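My word for this year was "enough". I chose it in January, in the kitchen in Nidton, when my tea was already cold and I had a list of 9 other words in front of me. I crossed them out one after the other. "Brave" was the last to go, and I still miss it a little.

I want to write how it went so far, because I promised it to myself.

In the first months I used the word mostly against my work. I said "enough" at six in the evening and closed the laptop. My mother tongue has a word for this hour, when you are finished but not yet resting, and I did not find it in English. I also stopped counting the pages I read. Last year I wrote down 1244 pages before spring and I remember almost none of them.

In April it became more difficult. My father was ill, and "enough" sounded to me like giving up. I put the notebook in a drawer and did not open it until July.

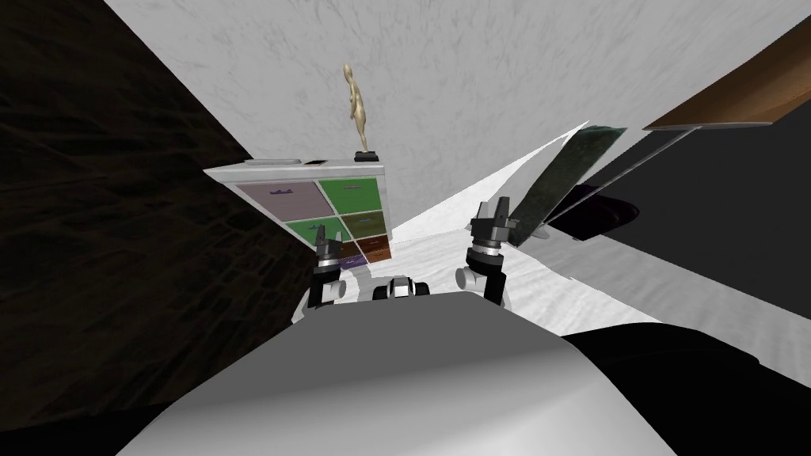 Zulmira Louro wrote to me after my last post that a word for the year should not be a rule. She has had "patience" for three years now, she said, and she loses it every morning before breakfast, and she keeps it anyway.

I read her message two times. Then I took the notebook out again and wrote the word on a new page, smaller than before.

My father is better. He walks to the bakery and complains about the bread, and I go with him when I can. I have not thought yet about a word for next year. Maybe I will keep this one, or maybe I will try "brave" after all. If you have a word too, please write it in the comments, I read all of them.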